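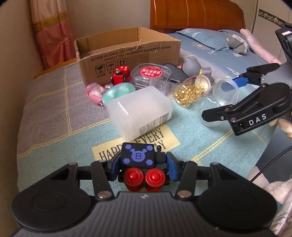
Flarlow Reversible Bedspread, Plaid and Aqua

A lightweight printed bedspread for everyday use. One part of the design is a grey-lavender plaid crossed by thin yellow lines, the other is a plain light aqua-blue. On the aqua part there is a pale yellow panel with the words HAPPY EVERY DAY in black lettering.

The reverse is plain aqua with no lettering, so the spread can be turned over when you want something quieter.

Product details

Item number: 1885
Range: Flarlow
Sizes: single, double, king
Outer: brushed polyester
Filling: thin polyester wadding, stitched through
Edges: folded and double stitched
Sold singly. Pillowcases are not included.

Using it

The spread is meant to go over a duvet or blankets. It can also be used alone on warm nights. Many customers leave it on during the day as a cover, as the bed is where the washing gets sorted and where bottles, jars and other small things end up when a cupboard is being cleared out. The brushed surface has enough grip that light items do not slide off easily, but a round jar will still roll if the mattress dips.

Put lids on tightly before laying bottles on their side. Creams and oils leave a mark on brushed polyester. Dab the spot with a little washing-up liquid, leave it for a few minutes and wash as normal.

Care

Machine wash at 30 degrees with similar colours. Do not bleach. Tumble dry on low or hang over a line. Cool iron on the reverse only, and keep the iron off the lettering. The king size needs a large drum.

Goes with

Gramora fitted sheet, white or pale yellow
Ahonen fleece throw, pale pink
Grukero storage jars with screw lids, set of 3

Delivery and returns

Orders leave our Grukero warehouse within 2 working days. Unwashed spreads can be sent back in the original bag. For bulk orders from guest houses and student lets, write to Jarlath Quinlan in the trade office and quote the item number.

Page last updated Nov 28, 2019. The single size is back in stock in March.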